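January, 7:40 a.m.

Lab Macs, privacy permissions after the OS update.

Ukent stopped copying the Mail folders on 2 machines after the update. No error on screen, only an empty folder in the backup. The log has 2,170 "operation not permitted" lines from one night.

Turned on Full Disk Access for Ukent and restarted. Still failed. The copying is done by a separate helper, Rurorero, and the helper needs its own entry in the list. Imani Bakilana found it inside the app package and dragged it in by hand. Mail copied on the next run – Safari history too.

Not tested yet: the Vudelbridge machine, which is still on the old system. 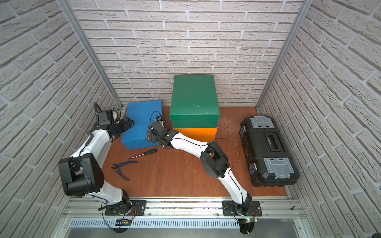
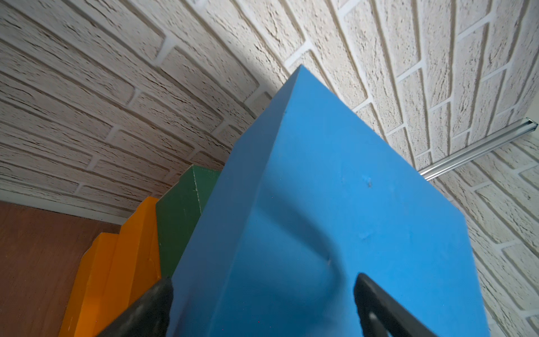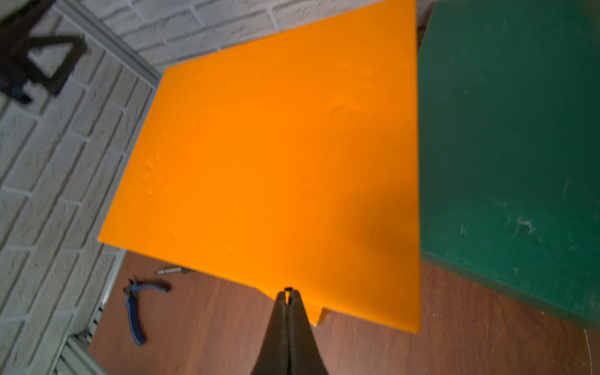

The permission list does not survive a reinstall of Ukent. The old entry stays there, ticked, but points at nothing, so remove it with the minus button before adding the new one. I'm marking the steps in our printed instructions by color: orange like the flat sheet in the last picture for anything that needs the admin password, plain for the rest. Imani to check whether the Wongsuwan profile can push both entries at once.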